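Ticket 3348
Subject: Label printer drops off network, prints blank after reconnect
Site: Anamthorpe, upstairs office
Opened by: Ásdís Lykkegaard
Priority: medium
Status: waiting on parts

Initial report
Printer shows offline on both packing PCs. Power light is green. Was fine at close yesterday, dead this morning. Switched it off and on twice, came back for a minute or so each time then gone again. Orders for Vestergaard need to go out by 3 so please hurry.

Update 1, desk
Asked for a network status page from the printer itself (hold feed button until it blinks, let go). Page came out OK, so the print side works. Address on the page doesn't match what the PCs have saved. Looks like the router handed it a new one overnight. Router log shows a restart just after midnight, no idea why yet.

Update 2, desk
Set a reserved address on the router. Deleted the old port on PC 1, added the new one, test page went to the queue and sat there. Cleared the queue, restarted the print spooler, sent again. Printed. Same steps on PC 2. Both showing online.

Told Ásdís to go ahead with the Vestergaard batch.

Update 3, Ásdís
First 20 labels fine then it started feeding blanks. Not faded, totaly blank. Now and then half a label with the barcode squashed at the top. PC says printed OK every time. Have moved to writing them by hand for now, not ideal.

Update 4, desk
Blank plus squashed sounds like label size and not the network. Driver had gone back to the default size when I added the new port – my fault, should have checked. Set it to the Zurley 4 x 6 stock on both PCs. Ran the gap calibration from the printer menu. Squashed ones gone. Blanks still there, maybe one in five.

Swapped the roll for a new one from the cupboard, same result. Cleaned the print head with an alcohol wipe, let it dry, same again.

Update 5, on site
Went over after lunch. Moved the printer to the other end of the office and ran it off a different outlet to rule out the power strip. No change.
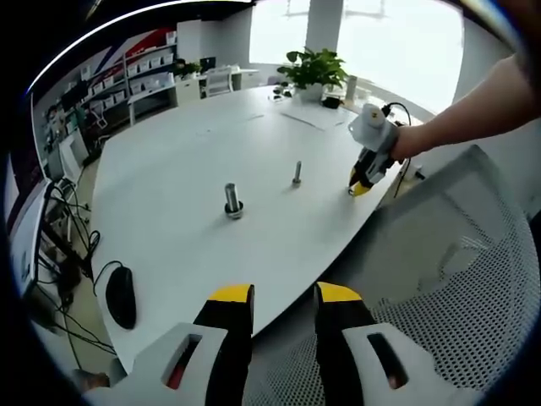
Big white table upstairs, grippers in use.

Opened the lid. Latch on the left side doesn't click, you can push it down and it pops back up a hair. With a thumb on the lid it prints every label. Let go, blanks start again within a few feet of stock. So head isn't getting enough pressure on that side. Latch spring is bent.

Checked the network side again while there, address is holding. Router hasn't restarted since this morning. Firmware was from last August, updated it, came back up clean.

Update 6, desk
Latch kit ordered from Turkavine, part 621. They have it in stock but won't give a ship date. Until then there's a strip of packing tape over the left corner of the lid. Ugly but it ran 300 labels in a row with no blanks. Tape has to come off for every roll change so keep the dispenser next to it.

Do NOT change the label size in the driver. If it prints squashed again, call first.

Update 7, Ásdís
Vestergaard went out, about an hour late, they were ok with it. Tape holding. Can we get a second printer up here? Downstairs has two and we have one with tape on it.

Update 8, desk
Second printer is a purchase request, not something I can do from this ticket. Opened 3610 for it and copied you in. Leaving this one open till the latch is fitted and we've had a full day with no tape.

Still to do:
Fit latch kit
Recalibrate after fitting
Find out why router restarted – check if it's on the same timer as the hall lights
Write new printer address on the sticker underneith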